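Compare Grippers by the Work, Not the Data Sheet

Opinion

Laboratories that purchase robot grippers tend to choose them from a table. Payload, stroke, closing force and price are set side by side, and the product with the best row is ordered. The Istinier automation program followed this practice until last August. It is the position of this essay that the practice should end, and that wrist camera views should be read alongside the numbers.

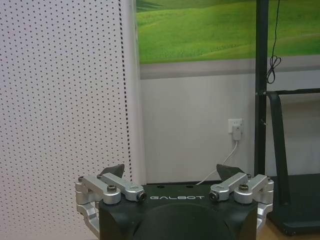
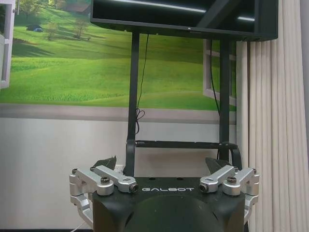

The first case for change concerns sight. A camera at the wrist is expected to show the fingertips, the object and enough of the surroundings to plan the next move. Finger linkages take up part of that view, and the share they take depends on the design and on how far the fingers are open. No table we were given by a supplier listed it. In our comparison of 2 grippers, referred to here by their project names, Ekum and Liao, the difference in view mattered more to the operators than the difference in force.

The second case concerns background. Test benches are usually plain. Offices, clinics and homes have patterned walls, hanging cables, glossy screens and curtains, and a controller tuned on a bare bench may behave poorly among them. A buyer should ask to see trials in furnished rooms, and should regard a refusal as useful information.

Our own trials ran to 1379 grasps, of which 800 were made with Ekum and the remainder with Liao. Ekum had the stronger grip and the better data sheet. It also stopped more often, in most cases when the controller lost sight of a small object between the pads. Liao was slower to close, but its operators stepped in less. Had the decision been made from the table alone, Ekum would have been ordered for all 16 stations at the Brernwood site.

Some colleagues object that such trials are costly and that results from one room do not carry over to another. The first point is fair. Staff time was the largest expense in the project, and smaller laboratories may be unable to match it. The second is weaker. A data sheet does not carry over to any room at all – it reports what a gripper does on a fixed mount, under conditions the supplier has chosen.

We therefore ask that suppliers publish sample wrist camera footage with every gripper offered for sale, with the fingers both open and closed, and that the camera position be stated. We also ask that buyers share their failed grasps as readily as their successful ones. Istinier will release its own records from both grippers once the Brernwood stations are in service, including the trials that were stopped early.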